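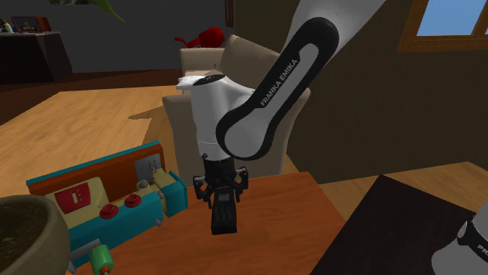 La deuxième version de notre guide de bonnes pratiques pour les essais de manipulation en simulation est en ligne depuis le 29 juillet 2026. Elle compte 17 règles, et six d'entre elles concernent la disposition de la table. Nous demandons maintenant que chaque fiche d'essai nomme tous les objets à portée du bras, même ceux qui ne servent pas à la tâche : ici le jouet aux boutons rouges, l'objet noir sous la pince et aussi le pot rempli de terre. Dans les fiches reçues en février, ces voisins manquaient souvent, et il était difficile de comparer les résultats de Drotar avec ceux de Sutter.

La règle 6 a provoqué le plus de discussions. Elle fixe l'état de départ : pince ouverte, doigts vers le bas, rien entre les doigts. Casimiro Zabala, qui a relu le texte pour Pudura, souhaitait y ajouter une hauteur minimale au-dessus du plateau. Nous avons gardé cette proposition en annexe – elle sera discutée avec la version suivante.

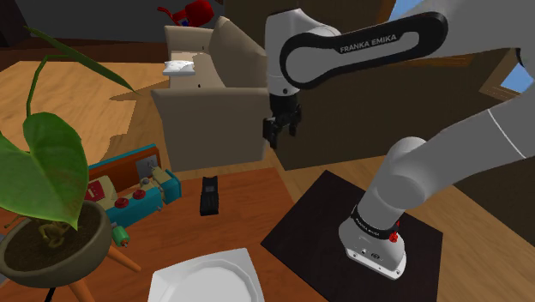

Rendu de simulation : Pudura / projet Tallo

Les équipes qui utilisent encore l'ancienne fiche peuvent la garder pour les séries déjà commencées. Pour les nouvelles séries, merci d'indiquer le numéro de version en tête du fichier et de joindre deux vues de la table.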